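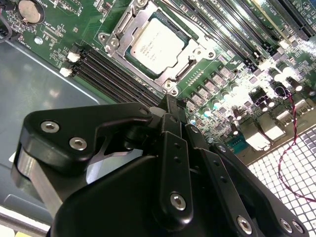

Slide 1: Moving outdoor cameras to local storage

Introduce myself and the site. Grullbridge, one gate, two loading doors, eight cameras. Credit Joon-young Kwon for the cabling plan and Da-eun Shim for the log scripts.

Slide 2: Starting point

All clips went to the vendor cloud. Motion events only, with a cooldown between clips. In April the system logged 3,313 events. Most were headlights and rain on the lens. Ask who in the room has the same problem. Wait for hands.

Slide 3: Recorder

Inditz software on a desktop-class box in the office closet. Continuous recording on the gate camera, motion recording on the rest. Substream for detection, main stream for storage. Say this slowly, people mix the two up.

Slide 4: Network

Cameras on their own VLAN. No outbound traffic except time sync, which goes to the local server. Longest cable run is 50 meters, well inside the 100 meter limit for Ethernet. PoE budget is on the handout, skip unless asked.

Slide 5: Detection zones

Before and after masks for the east door. The road is masked out and the walkway is kept. Sensitivity was set separately for day and night. Kyung-tae Shim redrew the night mask twice after the new floodlight went in. Old mask is in the backup slides.

Slide 6: What broke

Clock drift on two cameras after a firmware update. Clips were filed under the wrong hour and search missed them. Fix: set the time server by IP address, reboot, check the overlay against the recorder clock.

Also mention the substream resetting to its default bitrate after the same update.

Slide 7: Remote viewing

VPN only. No port forwarding. Phone app works over the VPN, but the first frame is slow to load. Hae-won Joo has the config file if anyone wants it.

Slide 8: Questions

If retention comes up, go to backup slide B2. If audio comes up, refer to Chae-won Ko.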